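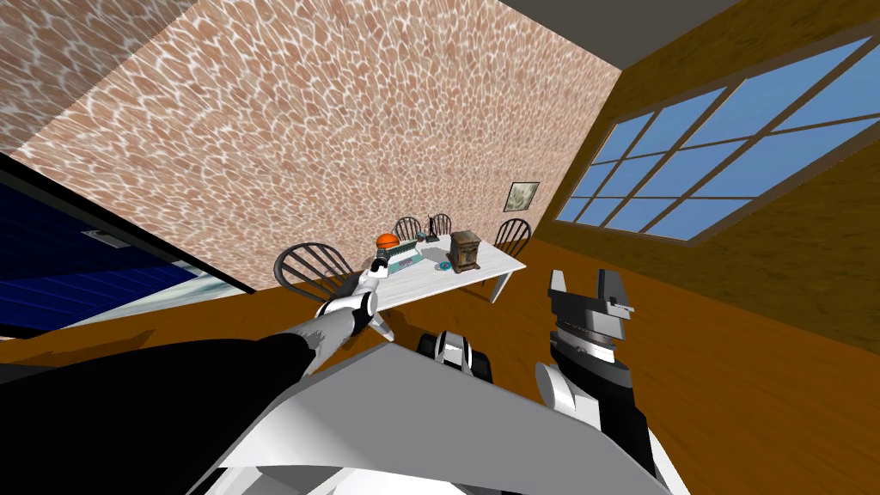 The dining room set, left arm heading for the table. Everything leans when you look out through the robot's head view.

Home | Posts | Robots | Reading | About

I've been wanting to write this up all month! We're showing a simulated two-armed robot how to handle things on a table, and the way you show it is by driving the arms yourself, one hand controller each. No code, no waypoints – you just reach, and the joint angles get saved as you go. My count for July is 129 demos, and I still grin when the arm follows me. 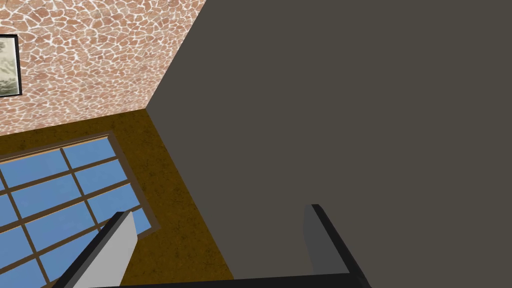

Ivgate Remote Handling Club

The gripper view takes some getting used to. All you get is two fingers and whatever lies past them, and my first evening I kept losing track of which way was up. Hajnalka Győri told me to steer from the head view and glance at the gripper view only for the last bit. Much better!

She also got me to slow down before closing the fingers. My early demos were full of little jabs and corrections, and Máté Pintér says the model copies those too, so I binned nine of them and did them again.
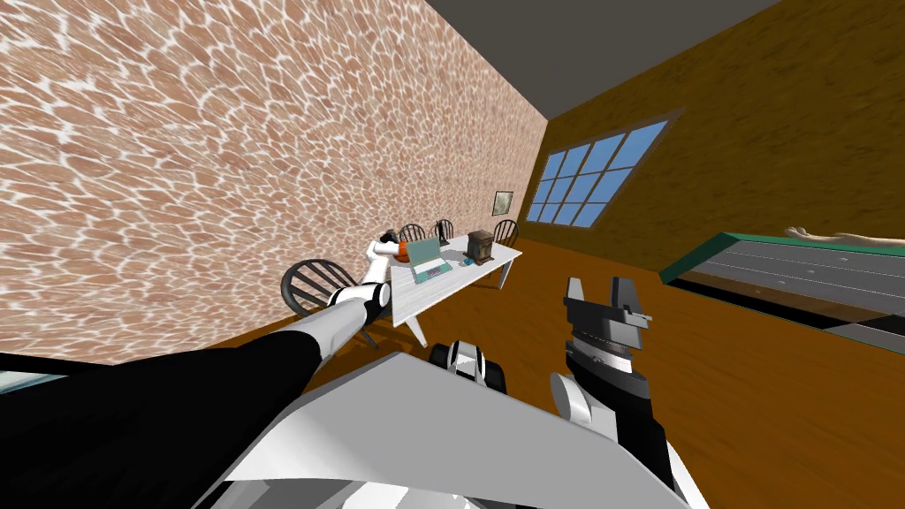

Left gripper on the orange ball, right arm raised with its fingers open.

Next I want to try both arms at once – passing something from left to right, if my wrists agree.

Recent posts
Setting up the hand controllers
Notes from Marjatta's replay evening
Why I label my demos straight away
Nakari, week one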